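Documents > Working Groups > Travel Goods > Minutes, February

This site uses cookies to remember your settings. By continuing you accept our cookie policy.

Unstead Travel Goods Group
Minutes of the February meeting, 9:30 a.m.

Present: Huguette McIntyre (chair), Wissam Zein, Rosalba Testa, Jad Chamoun (minutes)
Apologies: Daiane Andrade

1. Previous minutes
Accepted with one correction. The Lumbao order number ends in 563.

2. Small items and their packaging
Zein reported on the sorting list. Items are still being entered under whatever name the packer gives them, and the same item can appear twice.
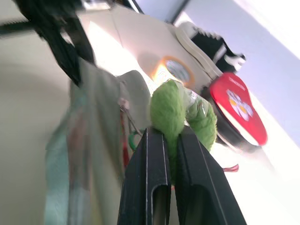 The list will have one line per item, with material first and color second. Packaging gets its own column – sleeve, box, bag or none. Under this rule the fuzzy green plush is entered as "plush, green" with "sleeve, clear plastic" beside it. Printed designs go in the notes column, so the daisies on the red heart-shaped item are recorded there and are left out of the item name. Testa asked whether footwear belongs on the same list. Agreed that it does, under a separate heading.
Action: Zein to reissue the list with the new columns.

3. Pouches and closures
The group went through the care sheet for zippered pouches. The draft says to close the zipper before packing and to keep weight off the seams. Wording on cleaning was held over until Tileck confirms the coating.

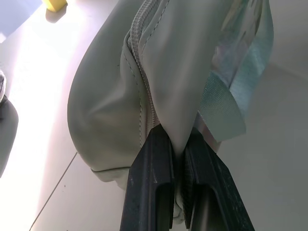
Testa objected that the sheet tells people to close the zipper and says nothing on how full the pouch may be when they do it. In her view an overfilled pouch puts the strain on the stitching at the ends of the tape, and a fill line would be of more use than a warning. McIntyre agreed in principle but wanted it tried first. Chamoun noted that the sheet is limited to 36 lines and has 3 left.
Action: Testa to draft the fill wording, two lines at most.

4. Toiletry bags
Discussion of packing order and of what should go against the front.

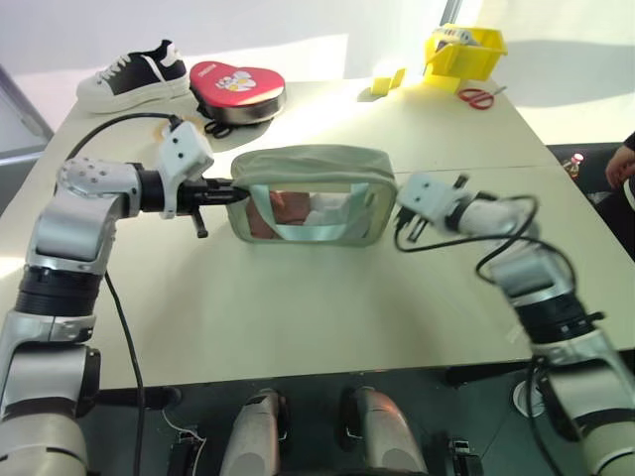 Packing order was left as drafted: hard items at the base, soft items on top, anything that may leak in its own bag. Zein wanted a further rule for bags with a clear front, on the grounds that contents should be identifiable with the bag shut. On the sage-green bag the strap hangs across the window, and small labels placed low could end up behind it. Agreed that labels should face forward and sit toward the top. The rule will not apply to the Ponumow bags.
Action: McIntyre to amend section 19.

5. Other business
Shelf tags are running low. Chamoun to order more.

Closed at 10:50 a.m.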